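Teleop data collection: how much should the start layout vary?
Forum > Manipulation > Data and training
17 replies, showing the most relevant

ceklow_bench
We're collecting teleoperated episodes for a two-handed ring stacking task. Two arms, multi-finger hands, head view plus wrist joint data. So far we have 90 good episodes, all starting with the rings in a straight row across the middle of the table. The policy trained on those does fine from the row and falls apart if a ring is moved by a hand's width. Before I book more operator time, should I mix the layouts from now on or finish the row set first?

matic_j
Mix them now. You already have more of the row than you need. We did the same thing with cups on the Zakex project and ended up throwing a lot of it away.

tapeline
I'd disagree with that, at least partly. A fixed start is useful while you are still finding out whether your operators do the task the same way each time. If one person goes largest ring first and another picks whatever is nearest, no amount of layout variety will help. Sort the order out, write it down, then start moving things.

ceklow_bench
Order is fixed, largest to smallest. Hand choice is not. Operators use whichever hand is closer, and for the middle rings it's a toss-up.

tapeline
Then that is your first problem. Pick a rule for the middle ones. Left hand takes everything left of centre, right hand takes the rest, and if it's on the line use the right. It doesn't matter much which rule, as long as they all follow it.

lullby_user
We log with Lullby and have a field for which hand made first contact. Worth adding if your tool lets you. I went back over one batch of 50 and found the two operators were split almost down the middle, which explained a lot of the hovering we saw at test time.

matic_j
Hovering is nearly always that. The model has seen both answers for the same view and goes for the average.

ceklow_bench
Yes, we get hovering. Both hands come in, stop short and drift. I had put it down to the cable drag on the wrists.

oldgripper
Could be both. Check the recorded commands against the joint positions before you blame the data. If the command is steady and the hand drifts, it's mechanical. If the command itself wanders, it's the policy.

matic_j
Agree with that. Back to layouts – I still say don't collect another row episode. Shuffle the colours at least, otherwise it may learn "second from left" and pay no attention to what the ring looks like.

tapeline
Shuffling within the row is fine by me. It keeps reset times short too. Fully random placement slows the operators down a good deal, and tired operators give you bad grasps.

oldgripper
Keep the failed ones as well, in a separate folder. We kept 29 where the ring was dropped and picked up again, and those recoveries turned out to be worth having. Just don't let them in unlabelled.

ceklow_bench
Thanks all. Plan for the next session: hand rule written on the sheet, colours shuffled within the row, contact field added to the log. Random placement after that if the hovering has gone. I'll check the commands tonight.

tapeline
Sounds sensible. Post the comparison when you have it, even if it's worse. 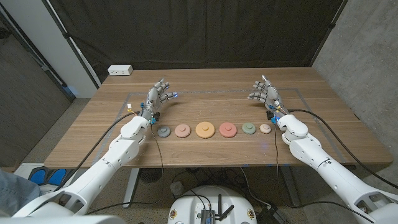
Should failed episodes be deleted straight after recording?

Keep them in a separate folder with a label, as a dropped ring that gets picked up again can be useful for training later on.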